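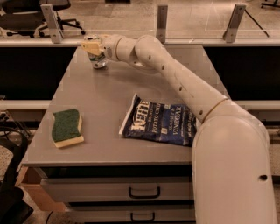
2023-03-01

Up too late, bad sleep, two coffees before anything. Writing this in ten minutes because I said I'd keep the diary going through the move and I've already skipped most of February. So.

Kitchen today. Finally. Been putting it off, did the books first (easy, fun), then the closet (not fun), and all that time the kitchen just sat there getting worse. Started with the drawers. Rubber bands, takeout menus from the place on Fullden that closed, a key that fits nothing. Kept the key. Why did I keep the key.

Then the pantry shelf. Rule was supposed to be: open bags get eaten or tossed, sealed stuff goes in the box, anything past its date goes straight out. Lasted maybe an hour. Found a jar of mustard from the August before last and stood there holding it like it was a hard decision. Tossed. Lentils, kept. Three kinds of rice, poured into one jar, will regret.

Lunch was whatever didn't fit in a box. Cold noodles, heel of the bread, an apple. Ate standing up.

Paid the Seltalberg people the deposit for the van, 50 bucks, they only take it by phone which took forever. The man asked me to spell Kashindye Street and then spelled it back wrong, so if the van goes somewhere else on moving day that's why. They want to come at 8. I said 8 is fine. 8 is not fine.

Afternoon, surfaces. I'd forgotten how much I like wiping down a table when there's hardly anything on it. Got down to a can of soda, the chips and the sponge on that gray top and it felt like a whole different kitchen. Still smudgy though. The gray shows everything, you wipe one way and it's streaks, wipe the other way and it's differnt streaks. Dark side of the sponge for the stuck bits only, yellow side for the rest, I learned that the hard way on Mom's stove. Then a dry towel. I never do the dry towel. Should do the dry towel.

Chips are the salt and vinegar ones. Bag's all crumpled and I keep moving it from one place to another like that's cleaning. Where do chips even go when you're packing? Top of a box they get crushed, bottom of a box they get really crushed. Carry them in the car I guess. Or eat them. Same question with the can, it's one can, I'm not packing one can.
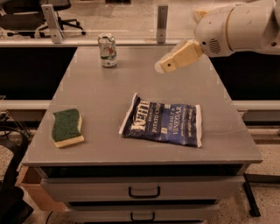
Kiprono Barasa says I'm doing it all backwards, you leave the table for dead last, you need somewhere to put things down, and why on earth was I scrubbing it before the boxes were even taped. He said to pack a snack bag first, before anything, chips and drinks and paper towels and the sponge, and write DO NOT LOAD on it, otherwise you're in the new place at night with nothing to eat and no way to wipe a counter. Also said buy a new sponge, they're cheap, stop being sentimental. That was all on the phone while I was trying to get tape off my sleeve.

He's right about the bag. Not telling him. Not throwing out the sponge either, plenty of life in it.

So made the bag. It's the old Jamon tote with the busted strap, knotted the strap, holds fine. In it so far: paper towels, dish soap (lid taped down, remember last time), scissors, two mugs, phone charger, toilet paper. Chips and soda go in at the very end. Sponge too, in a sandwich bag.

Boxes done today, 6. I wanted 8 but the pots took a whole one by themselves and the big lid won't go in any way I turn it. Might just wear it. Glasses are wrapped in T-shirts, two birds. Did not label the first couple boxes and now can't tell which is the spices, so that's a job for tomorrow, shake and listen.

Still to do in there:
under the sink (ugh)
top of the fridge
the magnets
oven racks, soak overnight, need trash bags for that
freezer, eat down the peas
call re the water, ask what day they shut it off

Back hurts. Hands smell like lemon and cardboard. Rain all evening so I didn't take the donations down, they're by the door and I've tripped on them twice already. The toaster's in that pile and I keep thinking about pulling it back out. It only does one side. But it does that side so well.

Was going to call Mom and didn't, it got late. Tomorrow before work. Also the library books!! 5 of them, and I am pretty sure at least one is taped up in a box in the hall. Which box. No idea. Probly the heavy one.

OK bed. Alarm's set for 6.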